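Houseplant

A houseplant is a plant grown indoors, in a home, office or other building, mainly for decoration. Most plants sold for this purpose come from tropical or subtropical regions, where temperatures change little over the year. Cacti and other succulents are also widely kept.

History

Plants were grown in pots in ancient Egypt, Greece and Rome, usually in courtyards. Keeping them inside became more common in Europe in the 17th century, when wealthy households built orangeries to protect citrus trees in winter. During the 19th century, ferns, palms and aspidistras became popular in middle-class homes. The aspidistra was valued for its tolerance of dim rooms and of fumes from gas lamps. Central heating later made it easier to keep plants from warm climates.

Light and water

Light is often the limiting factor indoors. A spot a few feet from a window receives much less light than the windowsill itself, although the difference is hard to judge by eye. Flowering plants and most succulents need bright light, while many foliage plants grow in moderate shade.

Overwatering is a common cause of death. Roots need air as well as water, and in soil that stays soaked they begin to rot. Growth slows in winter, and most species then need less water.
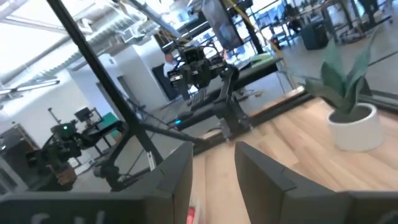 A broad-leaved potted plant in a round white pot

Containers and soil

Pots are made of clay, plastic, metal or glazed ceramic. Unglazed clay lets moisture pass through its walls and dries faster than plastic. A pot without a drainage hole is generally used as an outer cover for a plain growing pot. Potting mixes are commonly based on peat, coir or composted bark, with perlite or sand added to improve drainage. Plants are moved to a larger pot when their roots fill the old one, usually in spring.

Pests and safety

Spider mites, mealybugs, scale insects and fungus gnats are frequent indoor pests. Light infestations can be wiped or washed off. Some common houseplants, including dieffenbachia and philodendron, contain calcium oxalate crystals that irritate the mouth if chewed, and should be kept away from pets and small children.

See also: Bonsai, Hydroponics, Terrarium

Last edited 2019-08-10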